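From: Remigiusz Dudek
To: pukura-sangha list
Subject: Re: [pukura] Refuge ceremony and the June retreat

Hello all,

Answers to Macarena's message below. I talked with Corentin last night, so this reflects what the teachers have decided so far.

Macarena Rivas wrote:
> I have three questions before I register. Is the refuge
> ceremony open to people who took refuge in another lineage?
> Do we need to know the long prayers by heart? And is the
> hall at Fisasitz large enough this year? Last time a lot of
> us sat in the corridor.

Yes to the first. You can attend and repeat the vows with everyone else. If you already have a refuge name you keep it, unless you ask for a new one. Tell Gareth Dawber by email if you want one, as the cards are written out the day before.

No to the second. The prayer book has the text in Tibetan script, phonetics and English on facing pages. The new printing is 84 pages and the lineage prayer moved to page 80, so please don't bring the old one. Vinzenz Gasser will lead the chanting and will go slowly for the first two mornings.

The hall seats up to 726 with the side doors open. Registration closes when it is full. Cushions are there, benches are not.

Other points:

1. Morning practice starts at 6:00. Silence holds until after breakfast.

2. The water bowl offering is done before the first session. Fill from left to right, empty from right to left, and dry the bowls before stacking them upside down.

3. Everyone signs up for one work period. The list covers kitchen, shrine, grounds and washrooms.
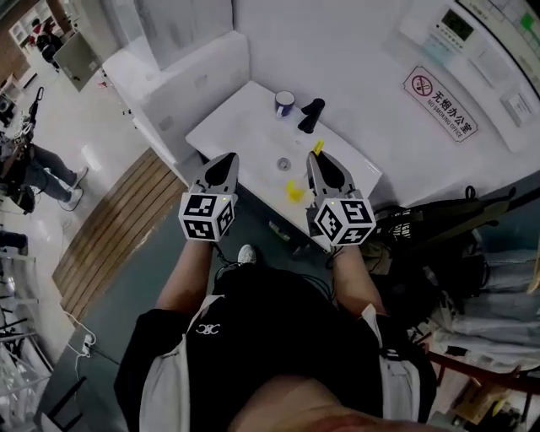
4. The group mantra count stands at 2,000 malas. Send your own total to Gareth by the evening before we start, as malas and not single recitations.

Still open is the bus from the station. I will write when I have the times.

Remigiusz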